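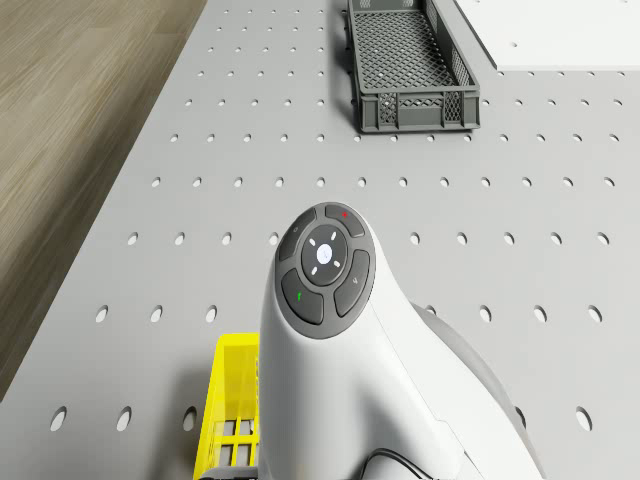
Open Morning at the Fornton Sorting Plant

The Fornton recycling plant opens its doors to the public twice a year, and I have managed to miss it every time until now. This time I signed up in advance, received a confirmation telling me to wear closed shoes, and arrived on Tuesday at 9:30 in closed shoes. So did everyone else, apart from one man in sandals who was issued rubber boots two sizes too large and could be heard for the rest of the tour.

We began in a classroom upstairs with coffee and a slide show. Fornton takes the curbside bins from our side of the county plus everything from Hervieu, which closed its own depot and has been sending its cardboard down the hill ever since. The plant handles 133 tons on an ordinary day. After the holidays it goes up to 200, and the slide for that week was simply a photo of a very large heap.

Then vests, hard hats, and earplugs on a string. The guide gave a good talk on the way down the stairs, most of which I missed on account of the earplugs.

The tipping floor

Trucks back in, raise their beds, and leave. A loader pushes the pile toward the first conveyor. The smell is less bad than you would think for the first five minutes and then exactly as bad as you would think. Someone asked what the strangest thing ever found in the pile was. The guide has clearly been asked this before and said "a canoe" without turning around.

The picking line

Before any machine gets a look, people stand at a moving belt and pull out what shouldn't be there. Garden hoses are the great enemy. So are plastic bags, which wrap themselves around the rollers until the whole line has to be stopped and somebody climbs in with a knife. I have been putting my recycling out in a tied plastic bag for years. I kept this to myself and looked stern along with everybody else.

The screens and the Prolta

Cardboard rides over the top of a set of spinning discs and the smaller stuff falls through. A magnet takes the steel cans. Past that sits the Prolta, an optical sorter the plant is very proud of, which picks out plastics with puffs of air. It sounds like a crowd of people being mildly disappointed. We were given a long time to look at it, and I would have stayed longer.

Glass comes out near the end, already broken, and goes to Cirko for road base. I had always pictured my jars coming back as jars.

The baler

The finale is a press that turns loose cardboard into bales tied with wire. There were 258 of them stacked in the yard according to the whiteboard by the door, and a boy of seven or so wanted to check. He was talked out of it.

Practical stuff

The tour takes an hour and a half. There are a lot of metal stairs and no elevator. Parking is by the weigh station, and yes, you drive over the scale; my car, with me in it, came to 1615 kilos, a figure I hadn't asked for. Kids under six can't go past the classroom. The coffee is free and the cups go in the trash, not the recycling, as the sign above the bin explains in capital letters. The next open morning is in July.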